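3.2 Storage habits in small rental kitchens

Households in the Gerkham units had less cupboard space than those in Prinden, and most kept everyday dishes out in the open. We asked each household to keep a diary of where dishes were put after washing and how long they stayed there. The diaries ran through November. Of the 100 sent out, 80 came back complete enough to use. 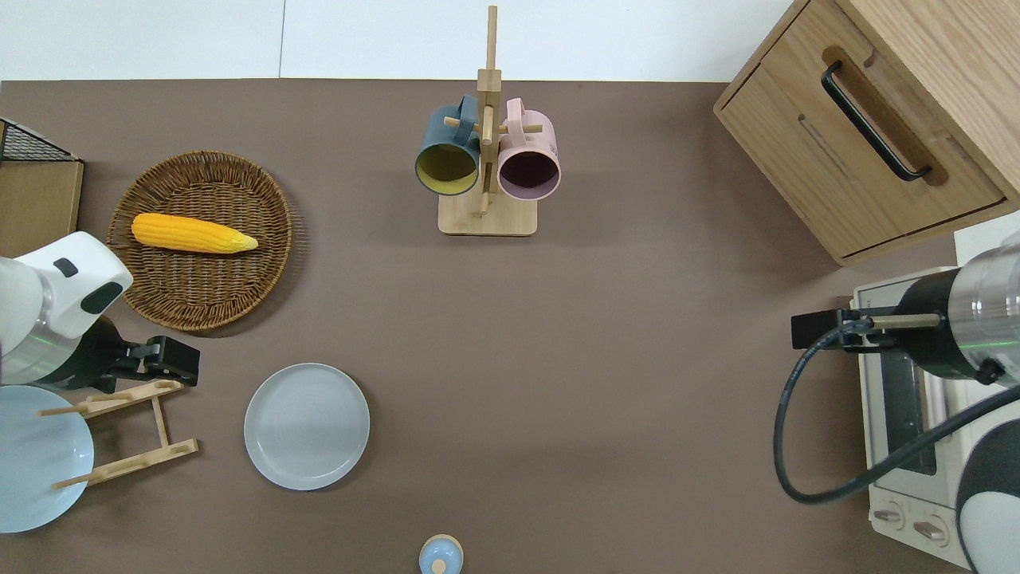
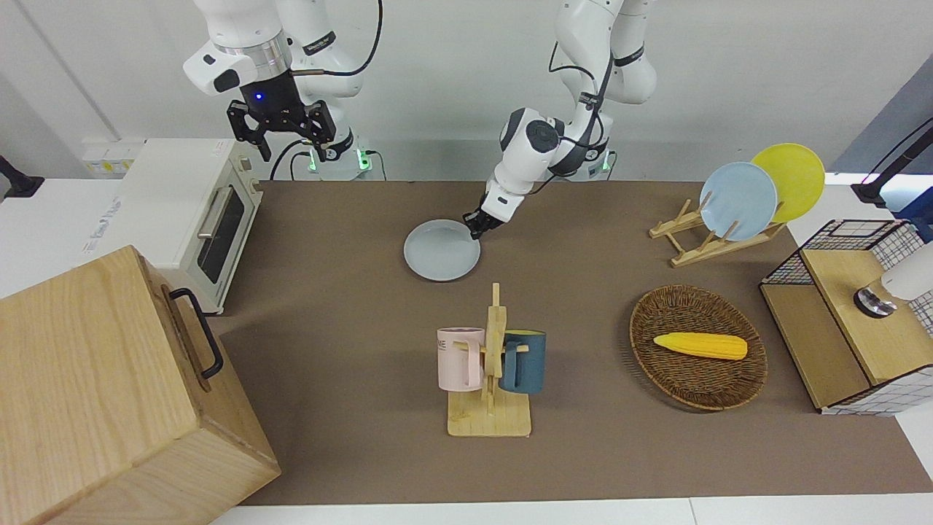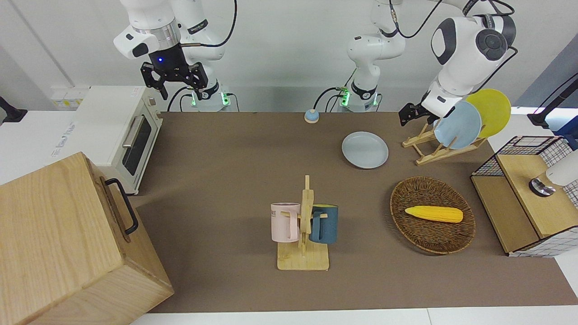
Figure 2. Tableware on a brown tabletop.

Renters wrote more often than owners that the bench was their main storage area. Eklund and Wikström found the same in older flats, and put it down to shallow cupboards and landlords who do not allow extra shelving. Items that hang or stand upright, such as the mugs on the wooden tree and the plates in the dish rack in Figure 2, were the ones our households were least likely to put away. Flat plates and bowls went back into cupboards sooner, mainly to free up room for cooking. Colour also came up in the diaries. Several people said they left brighter pieces out on purpose and put plain ones behind a door.

Household size made little difference. Shared households in Gerkham did report more arguments over bench space, and these are covered in the next section.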